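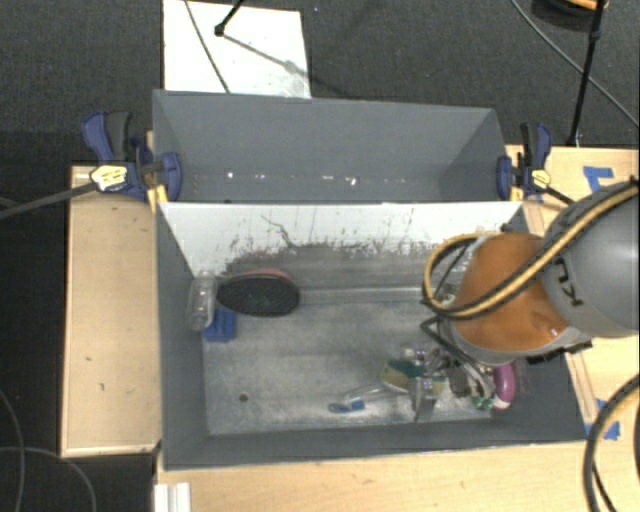

全文 712 字 · 阅读约 2 分钟 · 8 条回复

主题:灰色收纳箱用旧了,箱底和箱壁怎么清理?

Wian_Adams(楼主)
大家好,我的中文不是很好,请多多原谅。我想请教关于灰色箱子的问题。我们在 Irulport 的工作间用这种长方形的箱子放小东西。用久了以后,箱底有一片一片发白的痕迹,后面那一面箱壁的下半部分有很多深灰色的擦痕。我用温水和洗碗液擦过,擦痕只变淡了一点。请问有没有更好的办法?

木板与灰
密胺海绵,蘸一点水,轻轻地擦。别用钢丝球,会越擦越花。

Nassoro
我不太同意楼上。密胺海绵也是磨的,擦完那一块会发亮,和旁边不一样。我建议先用小苏打糊,放十分钟再擦。

木板与灰
发亮就发亮,箱子又不是摆在客厅里的。

三号货架
我比较在意那条弯弯曲曲的细黑线,从擦痕上面伸出来的。楼主用指甲刮一下,如果卡指甲,可能是裂纹,那就不用洗了,应该换。

Wian_Adams(楼主)
谢谢三号货架。我刮了,指甲没有被卡住,所以我想它只是一条划痕。另外想问一个问题:里面的东西应该怎么放?现在透明塑料瓶靠着左边的箱壁,旁边是那个黑色表面、带一圈偏红色边的椭圆形东西,下面压着蓝色的一块,其他小件都堆在右边。每次找东西,我都要翻很久。

Nassoro
瓶子靠边立着没有问题。右边那一堆要分开,买几个小盒子就可以。我用的是 Mofokeng 的分格盒,一套 200 块,尺寸刚好。

三号货架
200 太贵了吧。纸盒剪一剪也能用。你后面不是还有一个灰箱子吗?大件放一个箱,小件放一个箱,一分钱不花。

Nassoro
纸盒受潮就软了,我在二月换过两次,很麻烦。不过分两个箱子这个主意,我同意。

Wian_Adams(楼主)
感谢各位的耐心。我决定先把东西分到两个箱子里,然后在箱底的角落试小苏打。如果不行,再试海绵。结果我会回来写在这里。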